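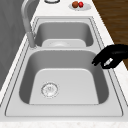 Teltinik publie « La cuisine sans course » et je vous raconte pourquoi

Communiqué de presse -- janvier
Diffusion immédiate

Bonjour à toutes et à tous, chers confrères, chères consœurs de la presse maison et des gazettes locales ! Je prends la plume moi-même cette fois, parce que le communiqué préparé en décembre était d'un ennui mortel et que le sujet mérite mieux. Chez Teltinik, on édite depuis des années de petits guides pratiques pour la vie domestique, et celui qui sort ce mois-ci est de loin celui sur lequel je me suis le plus amusée.

L'idée de départ est toute bête. On a demandé à nos lecteurs de nous raconter ce qui les agace dans leur cuisine. On attendait des histoires de four, de plaques, de budget. On a reçu des pages entières sur les couvercles qui ne retrouvent jamais leur boîte, sur le saladier rangé derrière trois autres saladiers, sur l'éponge (ah, l'éponge !). En tout, 1 926 réponses nous sont parvenues, certaines écrites à la main, une au dos d'une recette de gratin que j'ai d'ailleurs essayée et que je recommande chaudement.

De tout ce courrier est né « La cuisine sans course », un guide qui se lit par petits bouts, debout, en attendant que l'eau bouille. Il compte 10 chapitres, tous construits autour d'un moment de la journée : le petit déjeuner des pressés, le retour du marché, la vaisselle du soir, les restes, le grand repas de famille où tout le monde veut aider en même temps. Pas de travaux, pas de perceuse, très peu d'achats. On déplace, on trie, on donne, et on recommence au bout de quelques semaines si ça coince encore.

Le chapitre sur la vaisselle est celui qui a provoqué le plus de disputes entre nous. Deux bacs ou un seul ? Laver d'abord les verres, bien sûr, mais ensuite ? Les couverts avant les assiettes, ou le contraire ? On a fini par imprimer les deux méthodes côte à côte, avec les arguments de chaque camp, et je ne vous dirai pas dans lequel je suis (bon, d'accord : les couverts d'abord).

Côté rangement, on s'est appuyés sur la méthode Claslow, mise au point avec l'atelier Honorato. Elle tient en quatre zones : ce qui sert tous les jours, ce qui sert toutes les semaines, ce qui sert aux fêtes, et ce qui ne sert plus. La quatrième zone se remplit à une vitesse folle, je vous préviens. Chez moi, elle a avalé deux fondues, une yaourtière et tout un lot de moules à tartelettes dont j'ignorais l'existence. Les étagères ouvertes ont droit à quelques pages à part -- on les adore ou on les déteste -- avec un conseil qui revient sans arrêt dans vos lettres : les vider complètement avant de décider quoi que ce soit, et laisser passer une nuit.
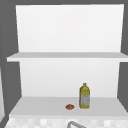 Une lectrice de Grillham nous écrit qu'elle a suivi ce conseil à la lettre, qu'elle n'a remonté que la moitié de ses bols, et que l'autre moitié attend toujours dans un carton sans manquer à qui que ce soit. Elle ajoute qu'elle aurait aimé un chapitre sur les épices. On l'a entendue, il y en a un, et il est long !

Le guide sera tiré à 1 000 exemplaires pour commencer. C'est modeste, on le sait, mais on préfère réimprimer que stocker (ce serait un comble, pour un livre sur le rangement). Il sera disponible en librairie dès la fin du mois de janvier, et par correspondance auprès de Teltinik pour celles et ceux qui habitent loin de tout.

On organise aussi une rencontre à Grillham en février, à 18 heures, avec l'équipe de l'atelier Honorato. Venez avec vos questions, vos plans griffonnés sur une enveloppe, vos ustensiles non identifiés. Il y aura une table d'échange pour la fameuse quatrième zone : vous déposez, vous repartez avec autre chose, ou mieux encore, avec rien du tout. L'entrée est libre et il y aura du gratin.

Pour la presse : des exemplaires peuvent être envoyés sur simple demande, ainsi que des extraits au choix. Si vous souhaitez publier un passage du chapitre sur la vaisselle, merci de reprendre les deux méthodes, j'ai promis à mes collègues que l'équilibre serait respecté.

Contact : service de presse de Teltinik, le matin de préférence.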